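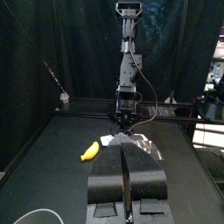 Figure 3. Toy banana, folded white item and crinkled plastic sheet on the black table.

3.2 Choosing the play objects

The most enjoyable part of the Fikham study was choosing what to put on the table. We wanted things that people know from their own kitchens, and we wanted them to differ in ways a person can name without thinking hard. Toy food turned out to be a wonderful starting point. A toy banana has a shape almost everyone can recognize from any side, it takes a few seconds to clean, and it never goes brown halfway through a week of sessions!

The banana in Figure 3 is small and bright yellow, with a glossy surface that picks up a pale highlight along its upper edge. It lies on its side at a slant, with the narrower stem end toward the lower left. We describe the resting position of every curved object by its stem end or handle. Earlier work at Vorport used compass directions, and our raters found those much harder to apply when they moved from one side of the table to the other.

Soft items were a later addition, and we are very glad we made it. In the pilot at Avel the set was all hard toys, and the layouts began to look alike after the first 10 sessions. Cloth, paper and thin plastic changed that at once. A folded piece has a flat, straight edge that raters can use as a landmark, while a crinkled sheet settles into a new set of ridges each time it is put down. The translucent silvery sheet in Figure 3 is a good case: its creases catch the light in pale gray and white, and its outline is far harder to trace than that of the banana.

The full set held 44 objects, sorted by how well they keep their shape. Toy fruit and other firm pieces went in the first group. Folded cloths and paper went in the second, and loose sheets and wraps in the third. Some items could have gone either way (a stiff paper towel, for one), and we placed these by how they behaved when lifted by a corner.

3.3 Table surface and layout

All layouts were built on a flat black surface. Yellow and white stand out strongly against it, and raters at both sites said that they liked working with it. Silvery plastic was a more interesting case, with bright folds that were easy to find and thin, clear areas that let the black show through. We asked raters to mark the outer limit of the sheet even where it was faint, and 5 practice layouts were enough for most of them to do this with confidence. Each layout was then marked by 2 raters working apart, following the procedure in Berisha, and differences were settled before scoring.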